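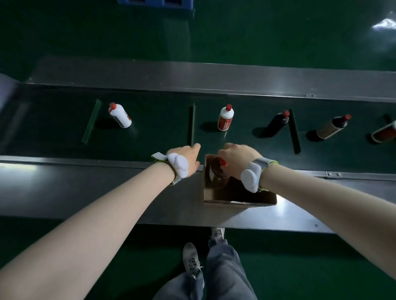 # Bottle Line – Equipment Planning Card

2 min read

Planning notes for the packing station at the Zosbridge site. Maintained by Lorna Dalisay. Covers what we intend to buy, in what order, and which recordings the quotes are based on.

## Work being costed

Bottles come along a green cleated belt and are packed by hand into open cardboard boxes at the near side. They don't all arrive standing: some are upright, some lie on their side or lean. Any quote that assumes upright bottles only will be sent back.

The packer in the photo wears a device on each wrist.

## Data

- 172 recordings of hand packing, all from one station
- 20 held back for supplier trials, not to be shared before quotes are in
- Folders: `belt/`, `box/`, `held_back/`

File names changed in January. Older scripts need the `--old-names` flag.

## Buying plan

1. Arm and gripper. Quotes requested from Tomovano and Starnus. Ask for the gripper as a separate line – we may want to change it later.
2. Guarding and floor fixings. Mercado to survey. The near side of the belt has to stay reachable for hand packing.
3. Spares. Two sets of gripper fingers, ordered with the arm.

Training and the first service visit go in the same budget year as the arm. Delivery is to be priced separately.

## Not covered

Box forming, taping and pallet work. The belt stays as it is, so leave drive and cleat changes out of the quote.

## Open points

- Starnus has not confirmed lead time
- Who pays for the second site visit
- Whether a lease would come from the running budget – ask Lorna before replying to suppliers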